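Chamado: etiquetas do estoque saindo com código errado
Aberto por: Arsen Savchuk
Sistema: Stanex, módulo de inventário
Situação: aguardando fornecedor

09:40 - Desde a atualização de agosto, 11 caixas organizadoras aparecem no Stanex com o código de outro setor. O suporte da Dostorov diz que é cache do navegador. Duvido, o erro vem igual no relatório exportado.

10:15 - Limpei o cache mesmo assim. Nada mudou.

11:05 - Agora sugerem reinstalar o driver da impressora. Não vejo a relação, a etiqueta só imprime o que o banco manda. Reimportei 50 registros da planilha antiga e o código voltou trocado em todos.
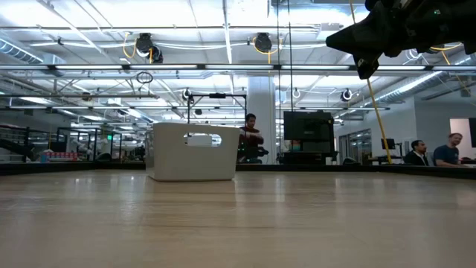 14:20 - A Dostorov respondeu que o limite de 3,000 itens por lote "pode causar instabilidade". Nosso lote tem 1,992. Pedi o log da importação, ainda não mandaram.

16:30 - Não autorizo fechar o chamado como resolvido. Fico no aguardo do log.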